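Quick write-up on fixing cabinet doors that sag, rub or won't shut flush. Did this for the Dutham office cabinets last week and people keep asking, so putting it in one place. Will tidy later. Maybe.

## What you need

- Phillips screwdriver. A real one, hand size. Not the drill
- Pencil
- Wooden toothpicks or matchsticks
- Wood glue
- Masking tape
- Bit of 200 grit sandpaper
- Small level, optional

Total time 10 minutes a door if the screws are good. Longer if a hole is stripped, mostly waiting on glue.

## Before touching anything

Close both doors. Look at the gap down the middle. Even top to bottom? Then it's a side to side problem or a depth problem. Wider at the top than the bottom (or the other way)? Door is tilted. One door lower than the other? Height.

Write it down. Pencil on masking tape, stick it on the door. You will forget which way it leaned once it's open and you're crouching with your head in there.

Also check the cabinet itself. If the floor is off, the box twists and the doors look wrong when the hinges are fine. Push down on one front corner. Rocks? Shim that corner first, folded card is ok for testing, then look at the doors again. Half of the ones I got called about at Dutham were this and nothing else.

## The hinge screws

Assuming the common concealed kind, cup in the door, arm going back to a plate on the cabinet side. Usually two screws on the arm plus the ones holding the plate.

1. **Front screw on the arm** (closest to the door). Side to side. Turn it a quarter and watch which way the door goes, since it depends on which side you're on.
2. **Back screw on the arm.** Depth. Loosen, slide door in or out, tighten. On some makes it's a cam and you just turn it.
3. **Plate screws, top and bottom.** Height. Loosen both on every hinge of that door, lift or drop the door, tighten again.

Open both doors all the way before you start so you can get at everything. Take heavy stuff off the shelf if you're going to be leaning on it. Light stuff can stay.

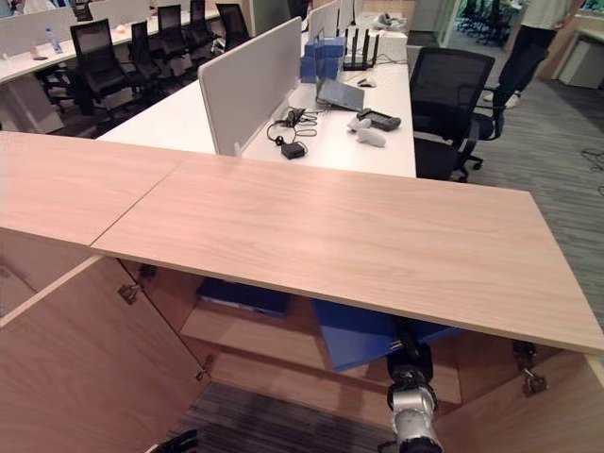 Gert Hlongwane says to do height first, always, and leave the side to side screw for last, otherwise every height change throws the gap off and you end up doing it twice. He also does the bottom hinge before the top one. I used to start with the gap. He's right, height first saves time.

So the order:

1. Height
2. Depth
3. Side to side

Quarter turns. Close the door, look, open, another quarter. Don't crank it. If you've gone 2 full turns and nothing moves, stop, the screw is either spinning in a stripped hole or it's the wrong screw.

**Tilted door:** only change one hinge. If the top of the door leans into the middle, pull the top hinge back a little with the side screw. Leave the bottom alone unless you run out of travel. Then split it, some on the top, some the other way on the bottom.

**Door sticks out at the bottom:** depth on the bottom hinge. Check nothing on the shelf is poking past the front edge first. Binder corners are the usual one. Felt dumb about that one twice.

**Door bounces back open:** depth set too tight at the hinge side. Let it out a hair. Could also be the bumper pads, pull one off and try.

## Stripped screw holes

Screw turns and turns, never bites. Very common on the top plate since it takes most of the pull.

- Take the door off. Most unclip at the back of the arm, older ones you slide off after loosening the back screw. Have someone hold it or rest it on a stack of books
- Take the plate off
- Squirt of wood glue in the hole
- Pack with toothpicks till no more fit. Snap flush
- Wait. Bottle says one thing, I leave it overnight
- Screw goes back in by hand, slowly

Don't go to a longer screw without checking how thick the side is. I've seen a point come thru the outside of a nice cabinet and there's no hiding that.

If the hole is really blown out, crumbly all round, drill it clean and glue in a short dowel. Or move the plate up a little into fresh wood, but then every hinge on that door has to move the same amount. Pain.

## Rubbing edges

Only after the hinges are right. Close the door on a strip of paper and drag it along the edge. Where it catches, mark with pencil. Couple of light passes with the sandpaper, try again. Damp weather swells solid wood so if it only sticks in February I'd leave it alone untill it dries out. Sand now and you have a fat gap all summer.

Bare wood after sanding needs sealing. Dab of whatever finish is on there, or clear wax.

## Squeaks

Dry lube on the hinge arm. Not cooking oil. It goes gummy and collects dust and then you're replacing the hinge.

## Replacing a hinge

Bent arm, cracked cup, just swap it. Take the old one to the store with you. Match the cup size and how far the door covers the side (full, half, inset). Get the overlay wrong and no amount of adjusting fixes it. Buy a spare too.

## After

Open and close it around 18 times. Look at the gap again. Then go back over every screw once more, snug, no gorilla stuff. Check again after a week or so, packed holes settle a bit.

Still to add: glass doors, and those push-to-open catches.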